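Unit 5: Testing an app before release

Finish the first build of your app before you hand it to testers. For this course the sample app is Trinby, a small tool-lending tracker.
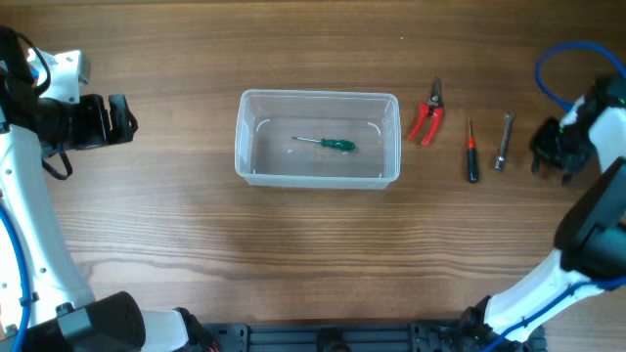 *Screwdriver in the box, shears on the table.*

Each tester gets 15 minutes and one task: add an item, then mark it as lent. Don't help. Write down every tap that goes to the wrong screen.

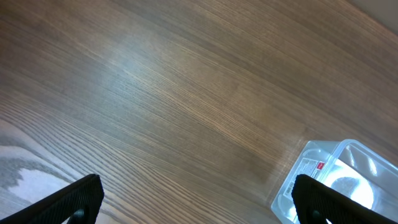

**Crash reports**

Turn on logging before the session. A report needs the phone model, the app version and the last screen opened. Kramer keeps logs for 60 days on the class account, so export yours before then.

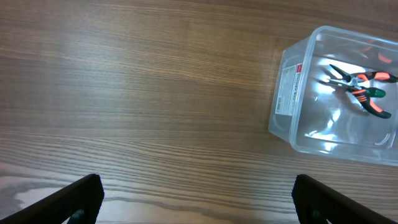
*Clear plastic box on a wood tabletop.*

Homework: read page 34 of the Gostis guide and fix two problems from your own test notes.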